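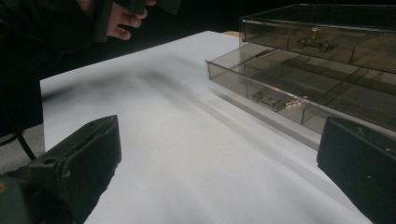 The Bronthorpe Institute for Household Technology has published the first findings of its review into whether machines are ready to take on routine chores in homes and small workshops. The review, which began in January, concludes that progress in sorting and putting away small items has been steady, but that unsupervised use remains some way off.

Researchers recorded roughly 4,000 attempts at everyday jobs, among them folding towels, loading shelves and placing small metal parts into divided trays. Of the 7 categories of work examined, 4 were judged suitable for trial use with a member of staff present. The remaining 3, all of which involve soft or see-through materials, were not.

"Small parts and clear plastic are still a hard combination," said Melati Tuhumury, who led the review. "A person glances at a tray and knows which compartment is free. The systems we tested often hesitated, or chose the wrong one."

The workshop section was prepared with Meltberg, a maker of fittings, whose head of assembly, Damian Wysocka, said the firm had no plans to change its staffing. It expects to run a limited trial on one packing bench later in the year.

The report recommends that suppliers publish failure rates alongside speed figures, and that buyers ask to see equipment working with their own stock before placing an order. A second stage, covering kitchens and laundry rooms, will be overseen by Marlina Pasaribu. Copies of the findings are available from the Institute's reading room on request.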